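Slow hands make better teachers

The folding chairs at Hernovbridge are murder on the back, and I've decided they belong in this argument too. But let me start with the number, as everyone else does. 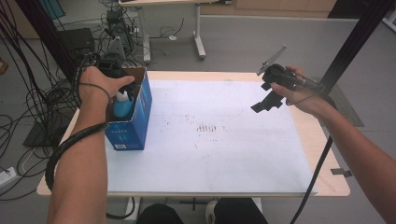 Addo wrote in under my January piece to say that I was being sentimental, that what a learning system wants is more of everything, and that if you have 3000 examples and they're a bit scruffy then the cure is another 3000. Scruffiness averages out, Addo says, and fussing over single recordings is a hobby for people who don't have a deadline.

Well, I do have a deadline (several!), and I still think that's wrong, or at least wrong for the sort of work we do, which is small table-top jobs. Bottle into box, bottle out of box, shut the flaps, open the flaps. A person sits down with a gripper in the hand and does the job, and the recording of that is what the system learns from. It's dull to watch and surprisingly tiring to do.

Take our last big batch, which we did on the Niten job. The target was 3000, and we got there, and there was cake. Then two of us sat down and went through the lot, and we threw out 841. I felt quite ill about that for a week or so. A few were plain faults, a cable snagged or a recording that stopped early, and fair enough, those happen. Most of them, though, were people being tired. You can see it once you know what you're after: the hand comes in fast and a bit high, bumps the flap of the box, has a second go, then lets go of the bottle before it's properly down. It ends up in the box, so on paper it's a success. Would you want a machine to learn that, though? I wouldn't. It will learn the bump along with everything else, and it'll do it faithfully for ever.

Now, Addo's answer would be that the bumps come out in the wash, and I do see the appeal. If everybody got tired in a different way, perhaps they would. My trouble is that people get tired in the same way. Your elbow drops, you stop leaning forward, you start cutting the corner over the near side of the box. I do it, the new starters do it, the person who's been here longest does it worst of all. So you haven't got a lot of little errors pulling in all directions, you've got one big lean, and doubling the pile just gives you more lean.

What do I want instead? Shorter turns, for a start. We used to sit people down for 2 hours and call it a session, mainly, I think, so the booking sheet looked tidy. These days I ask for 30 minutes and then a proper break away from the table, with a cup of tea and no talk of boxes. The daily total went down. I was told off for that, mildly, in an email with a chart in it. But we keep far more of what we record, and I'd put the two batches side by side in front of anyone.

I'd also like us to stop treating the mistakes as rubbish. A fumble followed by a good, calm recovery is worth having, as long as somebody has marked it as one. The machine is going to fumble too, poor thing, and it ought to have seen what you do next. What I object to is the unmarked fumble, sitting in the pile with a tick against it.

And move things about a bit, please. At Colberg they had tape on the table for where the box should go, and everyone was very proud of the tape. Lovely consistent recordings, you could lay one over another. Then the box got nudged a hand's width to the left, and that was the end of the lovely consistent results. I've been rude about that tape for years, and I'm not going to stop now. Shift the box, turn it round, have one flap half down, swap the bottle for something squatter. You'll hate it for a morning and then it becomes the most interesting part of the day.

I'll give Addo this much: there is such a thing as too fussy. I've worked with someone who deleted any recording where the hand paused, and we ended up with a pile of examples in which no human being ever seemed to stop and think. A pause over the box before letting go is good sense! Leave it in.

Which brings me back to the chairs. If the person holding the gripper is uncomfortable, it goes straight down the arm and into the recording, and no clever sum at the other end is going to pick it out again. I've asked for better ones with proper backs. The reply, so far, is that there's money for more storage.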